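Two tables, one height, and where the mugs go

The kitchen table problem has been open since January. The short version: the dining table is the only large flat surface we have, and it was being used as a counter, a desk, a charging shelf and, when space allowed, a place to eat. I finally sat down and worked through it properly. Notes follow, mostly for myself, partly for Kyrylo Nechyporuk, who asked for them after I complained at length over the phone.

Start with the constraints. The kitchen is a rental, so nothing gets screwed to the walls. The floor is tile and not perfectly flat, so anything with four legs needs shimming. The outlet is on the back wall, which means the appliance stays at the back of the table whether I like it or not. The counter by the sink is fully committed to the dish rack and the stove things, and I'm not reopening that question.

The wooden table is the older of the two. Its top has gone gray, partly from age and partly from years of being wiped down with whatever was at hand. I considered sanding it. A light pass with fine grit and a coat of hard wax oil would bring back most of the color, but the table would be out of service for a couple of days and I'd have to move everything on it, and everything on it was the original problem. It stays gray for now.

The second table was a Rindorard, bought used, lighter gray with white metal legs. I picked it for the height. Before buying it I measured the wooden table at both ends, because on this floor the two ends don't agree, and took the higher figure. With the shims in, the tops now meet closely enough that a plate can be slid across without catching. A strip of felt in the gap would stop crumbs from falling through. I have the felt. I haven't cut it.

The rule I settled on is by row. The back row is for things that stay put: the appliance, jars, bottles, containers. The front row is for things in use, and gets cleared after each meal. Flat items such as folders go to the left end until somebody deals with them, and they don't stack. If a second one arrives, the first one has to go. The yellow cloth is allowed to stay out because it gets used every time the table does, and putting it away only meant walking back to fetch it.

Cups were the hardest category. They migrate. A mug leaves the shelf, gets used, and then sits wherever the person using it stopped. I tried a tray (too big), a rack (tipped over on the uneven end) and hooks on an adhesive strip (let go overnight, no breakage, plastic mugs). The present arrangement is that a mug belongs to the place setting. It sits with the plate or it goes to the sink, with no third location. Plastic and metal pieces only on this table, because of the tile.

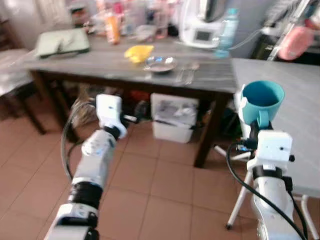
Crisóforo Camacho wrote in to say that the row system falls apart once the back row gets two deep, because the jars behind become unreachable and people start parking things in front of them. His fix is a low riser for the rear jars, as long as the table and no deeper than one jar, with the flat lids stored underneath. He also thinks I'm wrong about the hooks and that I should have degreased the surface first.

He's probably right about the degreasing. On the riser I'm less sure. It would put the tallest bottles at eye level when seated, and I'd like to be able to see the person across from me. I may try one with scrap board before committing to anything.

Water is a separate matter. Bottles are heavy when full and get knocked when they stand in the front row, so they belong at the back with the jars. Anything with a tube or a cord gets its slack routed toward the rear edge, away from elbows. Cords should run down behind the table and never across the gap between the two tops, where they get pinched the first time somebody leans on the lighter table.

Underneath is where I've made the least progress. There's a white plastic bin for papers and packaging, and it works in the sense that the papers and packaging are in it. The bin has no lid, which I now consider a feature: when it looks full, it is full, and I take it out. The clutter to the left of it has no such limit. Bags, mostly. I kept them because bags are useful, but there's a point where the bags are only holding other bags. The plan is to keep 4 and pass on the rest. The hanging ones on the wall at the right are exempt, being in regular rotation, and they're off the floor anyway.

I looked at a Midtbø drawer unit for the space under the table. It would fit, with a little clearance on either side, but the drawers open toward the chair and you'd have to pull the chair out each time. I know from experience how that goes. A second open bin costs less and would get used.

Remaining work, in order: cut the felt, sort the bags, mock up the riser, recheck the shims. The shims compress over time, so the last one is recurring. I've put it on the same schedule as cleaning the kettle filter, and I'll measure both ends again when I do it. If the tops have drifted apart by more than the thickness of a plate rim, I'll swap the softwood shims for hard plastic ones.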